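Simulierte Demos sammeln: wie viel Leerlauf lasst ihr drin?
Forum > Robotik und Lernen > Datensätze

kabelbaum_77
Hallo zusammen, ich lese hier schon ewig mit und habe nun doch mal eine Frage, für die ich ein bisschen ausholen muss. Ich sammle seit September in der Simulation Beispiele für eine Aufräum-Policy (zwei Arme, Wohnzimmer, alles ferngesteuert), der Datensatz heißt bei mir Grakik, fragt bitte nicht nach der Herkunft des Namens. Inzwischen sind es 513 Episoden, und beim Durchsehen merke ich, dass ganz schön viele Bilder aus den Greiferkameras einfach nur Greifer und Marmor zeigen. Da wird gerade gesucht, gezögert, umgegriffen - was man halt so macht, wenn man am Controller sitzt und der Kaffee noch nicht wirkt.

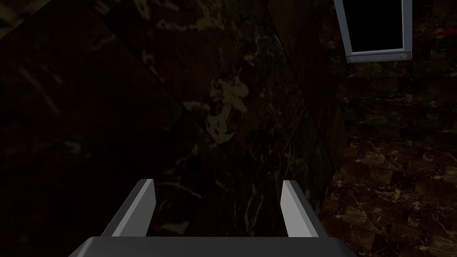 Greiferkamera, beide Finger offen, dahinter dunkler Marmor und rechts die Kacheln.

Meine Frage also: Schneidet ihr solche Strecken raus oder lasst ihr sie im Training? Ich habe testweise gefiltert und komme dann auf 448 Episoden, die von vorn bis hinten ordentlich aussehen. Das klingt erst mal nach genug, aber so ganz wohl ist mir dabei nicht. Zum Vergleich noch ein Blick aus der Kopfkamera, da hat man mit dem Sofa wenigstens etwas zum Orientieren:

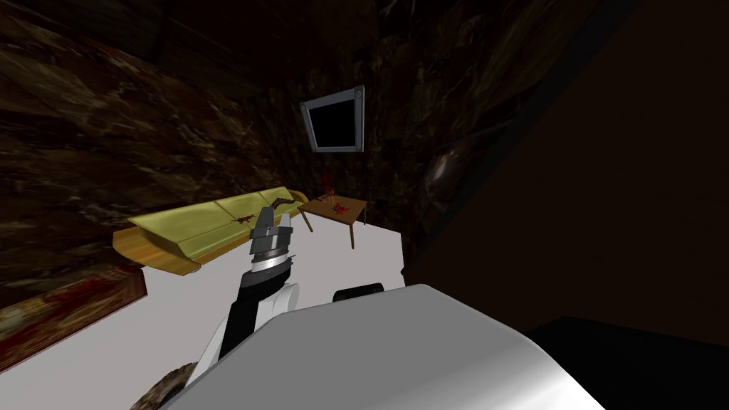 stendus_fan
Ich würde da gnadenlos schneiden, ehrlich gesagt. Wir hatten mit Stendus genau das Problem, dass die Policy das Zögern mitgelernt hat. Der Arm blieb vor jedem Möbelstück stehen, als müsste er sich erst noch Mut zusprechen! Nach dem Kürzen war das weg. Alles, was länger als sieben Sekunden ohne sinnvolle Bewegung läuft, fliegt bei uns seitdem raus.

moosgruen
Da muss ich ein wenig widersprechen, auch wenn ich deine Stendus-Berichte immer sehr gern lese. Wer jedes Suchen wegschneidet, bekommt eine Policy, die nach dem ersten Fehlgriff keine Ahnung hat, wie es weitergeht. Ich markiere die Strecken lieber und gewichte sie schwächer, dann kann man später immer noch entscheiden. In Drevton geht das direkt beim Export, man muss nur vorher die Labels sauber anlegen (was zugegeben ein langer Abend werden kann).

kabelbaum_77
Danke euch beiden, das hilft mir schon sehr! Schwächer gewichten gefällt mir, weil ich mich so ungern von mühsam eingesammelten Sachen trenne. Dazu noch etwas, das mir beim Labeln Kopfzerbrechen macht:

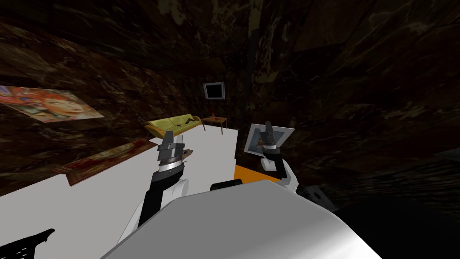
Die Labels vergebe ich bisher pro Episode, und bei zwei Armen wird das schnell ungenau. Manchmal arbeitet ja nur einer und der andere wartet brav, dann wieder haben beide etwas zu tun. Mit dem kleinen braunen Ding im linken Greifer und dem Bilderrahmen im rechten müsste ich eigentlich zwei Labels nebeneinander führen, für jeden Arm eins. Macht das jemand von euch so, oder ist das übertrieben?

moosgruen
Überhaupt nicht übertrieben, ich mache das nur noch so. Pro Arm eine eigene Spur, dazu eine gemeinsame für die Aufgabe. Das Skript von Baumgartner legt dir die drei Spuren an, du musst bloß die Zeitstempel angleichen.

stendus_fan
Pro Arm ja, da sind wir uns mal einig. Beim Leerlauf bleibe ich stur - 448 saubere sind mir lieber als 513 mit Gezuppel. Trainier doch einfach beide Varianten und zeig uns die Kurven.

kabelbaum_77
So machen wir es, beide Varianten laufen ab heute Abend. Strecken wie die folgende bekommen in der einen das niedrige Gewicht und fehlen in der anderen ganz. Das Baumgartner-Skript probiere ich gleich mit aus, bei den Zeitstempeln melde ich mich bestimmt noch mal jammernd.
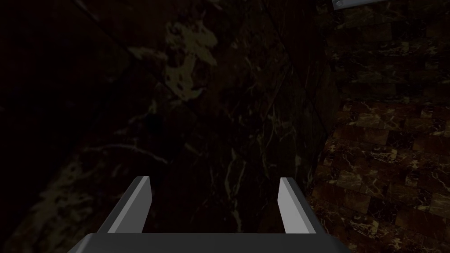

Label "Leerlauf": nichts zwischen den Fingern, wenig Licht.

moosgruen
Jammern ist erlaubt. Schreib dann bitte auch dazu, mit welcher Bildrate du exportierst, bei mir lag es fast immer daran.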